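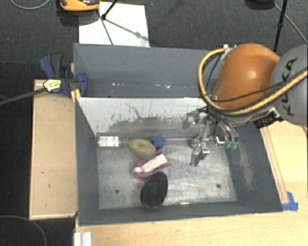

I've been meaning to write about my junk drawer for ages, and January finally got me to do it. We moved into the house on Procházka Street nine years ago, and in all that time I had never once seen the bottom of that drawer. It stuck when you pulled it. You had to reach in with a ruler and push down whatever was poking up (usually the potato masher, which doesn't even live there), and then the whole thing would shoot out and hit you in the hip.

So one evening after supper I dumped it out on an old sheet on the living room floor, put the radio on, and got going. I'd told myself it would take 20 minutes. It was past eleven when I went to bed!

I'm a little embarrassed to give you the tally, but I did keep one, on the back of an envelope. 77 pens. I tried every single one of them and kept the 9 that wrote well. The rest of the pile was rubber bands gone gummy, takeout menus from places that closed before my youngest started school, a key to a bike lock I sold at a yard sale, birthday candles, more birthday candles, and a warranty card for a toaster I don't remember owning. Also a library card from when we lived in Vullumham, with my old signature on it, which looked so much neater than the one I have now.

A few of you wrote in after the last issue asking how I decide what stays. I wish I had a system. Mostly I held each thing and asked if I'd go looking for it. Tape, yes. Scissors, yes. The tiny screwdriver for glasses, yes, and I've already used it twice since. Foreign coins from that trip to Jasirmont, no, but I kept them anyway — they're in a jar on the windowsill and I like how they look when the sun comes in.

The batteries were the hard part. I had a whole sandwich bag of them and no idea which were dead. My neighbor lent me her little tester and I went through the lot while the kettle boiled. The dead ones are in a box by the back door, waiting for me to remember them on a day when I'm driving past the drop-off. If you're doing this at home, please don't toss them in the kitchen trash, and put a bit of tape over the ends of the 9-volts.

Then I washed the drawer with dish soap, rubbed a candle stub along the runners, and now it glides. I keep opening it for no reason. My husband has caught me at it more than once.

Next month I'm going after the hall closet, so if you have a good way to store winter boots without getting grit all over the floor, hit reply and tell me. I read everything, even when I'm slow to answer.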